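4. House rules for soft items, and how we ended up with them

When Fouad Morsy and I started the cloth-handling work, we had precisely one rule written down, and it was the one about the emergency stop. Everything else lived in people's heads. That was fine while there were two of us. By April there were 11 people using the Drarkis cell on and off, and we'd begun to find that two people running the same wiping task would set it up in quite different ways, both of them perfectly sure that theirs was the normal one.

So we sat down and wrote some rules. I'll go through the ones that changed how we work, and I'll be frank about the ones we still argue over. The full sheet is dated 9/3/19 and it's only four pages long, which I'm quite proud of (the first draft was a monster).

4.1 Where we borrowed from, and where we couldn't

The published safety standards are very good on guarding, stopping distances, contact forces and who may be inside the fence when. We follow them and have nothing clever to add. What they don't give you is much help with a floppy thing. A cloth has no fixed outline. It can hang well below the fingers, it can hide the fingertips from the camera, and a loose corner can go into a joint or round a bracket while the arm is doing nothing wrong by its own lights.

Our colleagues at Ashour had already written a short code for handling bagged goods, and they kindly let us pinch from it. The idea we took was the "swept skirt" - you treat the item as if it were hanging at its full length all the time, however neatly it happens to be bunched, and you plan your clearances from that. It's wasteful of space. We lost a good bit of the table to it. I'd still do it again.

4.2 Writing down the state of the cloth

The second group of rules is about records. Our old log sheet had a box marked "object" and people wrote "cloth" in it. Lovely. When we went back through 77 of those old sheets to see why some grasps had been marked as good and others as bad, we couldn't tell whether the operators had been looking at the same sort of thing at all. Was it folded? Bunched? Held by the hem, or by a pinch out of the middle? The sheet didn't say, and by then neither could the operators.

Now the log asks for the state before each attempt and again once the item is held, using a small set of words we all agreed on: flat, folded, bunched, trailing. You may use more than one. If you can't tell, you write "can't tell", and that's treated as a proper answer. I had to fight for that one! Fouad worried that everybody would tick it to save time, and I can see why, but a guess written down as a fact has cost us far more hours.

We also ask for the wrist camera view to be stored with the entry, and for the words to be chosen from that view by somebody who wasn't driving. The driver knows what they meant to do, and it creeps into what they write.

4.3 Reading the wrist view

Most of our disagreements came up here. With a rigid box you can usually see a fair amount of both the fingers and the box. With a bunched towelling cloth you often get what's in Figure 1, where the fabric fills much of the view and all that shows of the gripper is a dark sliver at the very bottom. A new reader tends to go straight for the cloth, and may well miss the sliver altogether.

Our rule is that you find the gripper first, then follow the hem. The hem is the most useful bit of any cloth for this, particularly when it's a stronger colour than the pile, like the mint-blue ribbed edge in the figure. You can trace it running down between two folds, pick it up again along the right-hand panel and follow it to the curled corner. A corner you can see gets logged as "free". A corner you can't see gets logged as "not seen", and for clearance purposes it's treated as trailing. 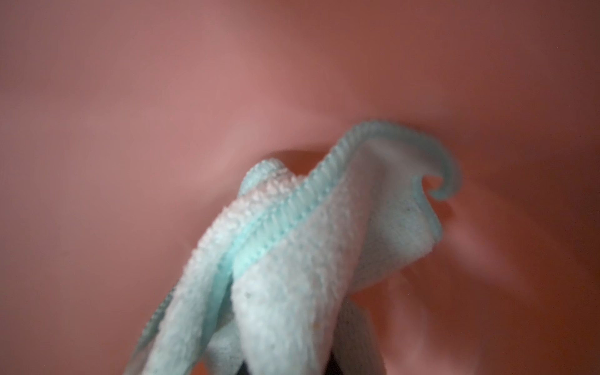
Figure 1. Wrist camera view of a bunched microfibre cloth held in the gripper. Logged as: bunched; one corner free, others not seen.

4.4 What we left out

We didn't set a limit on how many layers may be held at once. The Prusska group wanted one, and we tried for a while to draft it, but counting layers from a single view led to such long rows that we dropped it. We also left out anything on damp cloths, as the Wudimby trials will cover those and I'd sooner wait for their numbers than make some up. For now a damp item needs a second person at the cell, and the driver's speed setting stays at the lowest step until both of them have signed the sheet.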